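Everyone who sells simulation tells you the same thing. Set the cell up on the computer first, sort out the trouble there, and the real one goes together in an afternoon. I have been hearing that for as long as I've been setting up cells, and I still bring a full toolbox.

So when Leif Bisgaard handed me the Ravar shelf cell in January and said the model was "basically done," I asked for a week with it before anybody touched hardware. He gave me two days. The cell is two arms facing a wooden shelving unit, one two-finger gripper on each, grocery items on the shelves. Pick, place, put back. The kind of job that looks dull until a fingertip meets the underside of a shelf.
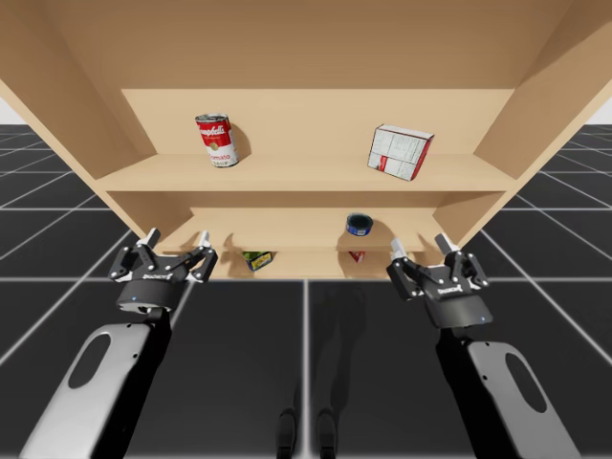

Both arms up at the shelf, grippers open, in the Ravar model.

My first complaint was the approach height. Leif had the arms coming in low and tipping the fingers up, and I don't trust that near a shelf board. In the model, two bodies can pass within a hair of each other and everybody goes home happy. On a real cell the shelf is never quite where the drawing says, the floor isn't flat, and somebody has leaned on the frame. I raised the collision margin on the boards and reran the set. Out of 2000 runs, 279 got thrown out by the planner before the arm moved at all. Leif thought that was terrible. I thought it was the first useful number I'd seen from the thing.

Second complaint, the fingertip pads. They're perfect in there, and they will be perfect on run 2000 too. Pads wear! They pick up dust and cardboard fuzz, and the grip you tuned on the first morning is a different grip by the end of the month. Unnur Ingvarsson has kept a pad log on the old Fedix cell for years, and I trust that notebook more than any friction setting, so I asked her for a worn value and put that in as well. 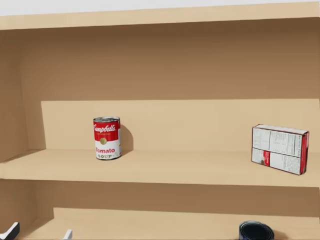
Shelf calibration was where I lost most of the second day. The boards were modeled as one part, so you couldn't nudge a single one up or down to see what a sagging shelf would do to the pick. I split them and gave each its own offset. Then there was the matter of what goes on them. A soup can standing upright with a wide gap before the next box is about as kind as a shelf gets, and most of the test picks had been run on that can. The navy can lying on its side on the shelf below is the one I'd write the test plan for. Cans on their sides roll when you touch them wrong, and I want to see the planner deal with that before I sign anything.

Giuliana Guzmán is mounting the real arms next. I've sent her my offsets and told her to measure every board herself anyway.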